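Coltstead Links: Progress Report to the Vatgate Fund, March

Drainage work on the back nine is complete. The contractor, Skanell, laid 986 yards of perforated pipe under the 12th and 14th fairways. Both holes reopened for member play at full length.

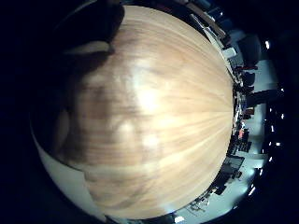 The 15th remains on a temporary green. Seed went down late and root depth is below the target in the grant agreement. We propose moving the handover of this hole to June.

Junior program: 200 places were funded and all are filled. Spending to date is $3000 on range balls and loan clubs, within budget.

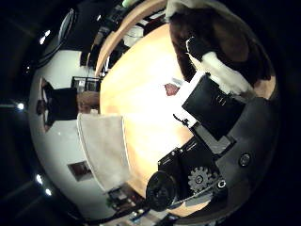
Light wooden tabletop, Coltstead.

The practice bunker was rebuilt to the Brandão drawings, with the face lowered and the sand replaced. Greens staff asked for a second rake station, which is not costed.

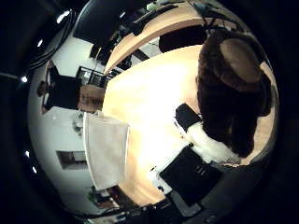 Brandão replied that the lowered face should be left alone for one full season before any reshaping. We accept this. The 405-yard 16th is next for survey.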